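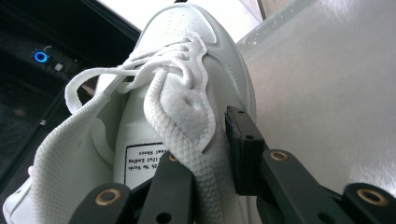

Flat laces keep coming undone on my leather sneakers, is it the knot or the laces?

Been like this since I got them. I walk 25 minutes to work and retie twice on the way. Double knots hold but then I'm picking at them with my nails at night. Anything in between?

bellis14

Most likely the knot. Lots of people tie a granny without knowing it. Look at your bow - if the loops point toward your toes and heel instead of side to side, that's the one. Fix is easy, just cross the first half the other way (left over right if you normally go right over left) and do the bow same as always. Feels wrong for a week or so. Also snug up the lower rows before you tie, slack down there works its way up.

Stonar_Pete

What he said. If it still slips go one extra turn around the loop before you pull thru. Holds all day, still comes out with one tug.

asell112

I just bought elastic ones and quit tying. Cheap ones strech out by December though so get decent ones. My kid has the same problem with her cleats, never did figure that out

vuston mom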